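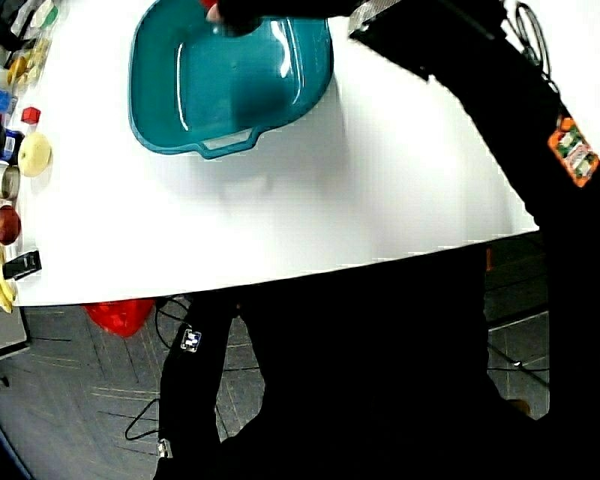

Ukon – the tabletop sessions

Welcome, and thanks for wandering over from the workshop newsletter! Ukon is the project that has taken over the far end of our shared shop on Gautier Street since September, and a fair few members have asked what on earth we're doing down there with all that fruit and those pop cans. So this page is our attempt at an answer, with some pictures, and with apologies to anyone who only came in to use the drill press and got an hour of me talking about tracking markers instead.

The short version is that we want a robot arm that can tidy a table. The long version began when Hervé Hervieu bought a second-hand arm built in 1994, drove it home in the back of his hatchback, and found that it wouldn't fit through his basement door. It came to us. The controller was past saving, so Dorian Lebrun built a new one over the winter (his favourite part, I think, was choosing the connectors), and then we had an arm that could move beautifully and had no idea what to do with itself.

That's where the wearable side comes in. A person does the job first, with printed markers along for the ride, and the software works out where the hand was from one moment to the next. Later on, we hope, the arm gets to learn from all those patient human tries.
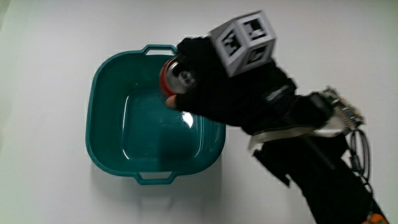

Cans have turned out to be a wonderful teacher, by the way. They roll, they're shiny, they're slippery through fabric, and you can hold one by the lid end or the middle or the bottom and every one of those is a slightly different problem for a machine. Clémence Cordier wrote our task list and she put cans right near the start, ahead of anything soft. I argued for bananas first and lost, and she was quite right, though I'd still like it noted that I argued.

The cube with the black and white squares is the bit people ask about most. Each face has its own pattern, so a camera can tell which way the hand is turned as well as where it is. We started out with a single flat marker and lost it every time the wrist rolled over. Going to a cube cured most of that. Our first one was printed solid and felt like wearing a paperweight, so Dorian opened up the sides into a lattice and it's been much nicer on the knuckles ever since.

I should say a word about the table too, while I'm rambling. White is lovely for finding coloured objects and terrible for glare, and a glossy basin makes the glare worse. We tried moving the lamps and we tried a dull grey cloth (which bunched up the moment anyone reached across it). In the end we left things bright and decided the software would simply have to cope with a bit of sparkle, the way it would in anybody's kitchen.

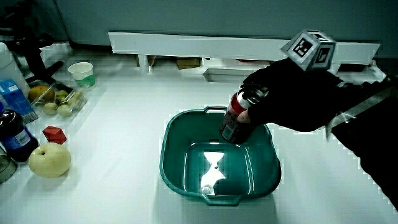
Red can, teal basin, and the marker cube riding on top.

The naming of things has got a bit out of hand, I'm afraid. Flimix is Kerttu Ojala's program for lining up recordings from different cameras, and Hiner is the other one, which throws out any try where the markers vanish for too long. Kerttu named both of them and won't explain either. Between them they've been through 1125 tries so far, and Hiner has been ruthless. There was one evening in particular when it kept 31 and tossed everything else we'd done since supper! The trouble was a lens that had been bumped, and we now check the camera mounts before every session, again after the tea break, and whenever Hervé has walked past carrying lumber.

A single session is 20 tries, and then you swap with somebody. It doesn't sound like much, but your shoulder starts to disagree with you well before the end, and tired people reach differently. We did wonder whether that was a bad thing. Ginette Sabatier, who has spent far more time around industrial arms than the rest of us put together, thought a bit of variety would do the data good, and so the swaps stay and nobody gets told off for reaching in at a funny angle. 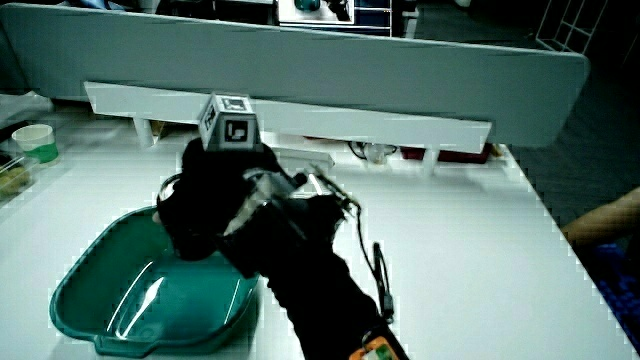
Cabling is the job I'd most like to get back to. Anything that hangs near the wrist wants to catch on a rim or a table edge sooner or later, and I've sketched a little clip that would hold the slack along the forearm without pinching the ribbon. If you have a good way of doing strain relief on something that bends as much as an arm does, please come and find me. I'll put the kettle on.

Next up is getting the arm to copy the very simplest reaches, with nothing to pick up, at a speed that would embarrass a tortoise. After that, cans. Dorian has the guard panels half cut already and the emergency stop is wired in and tested. We're usually at the far bench from 7 in the evening, and visitors are very welcome to have a go, though please leave bulky bracelets at home and don't eat the pear.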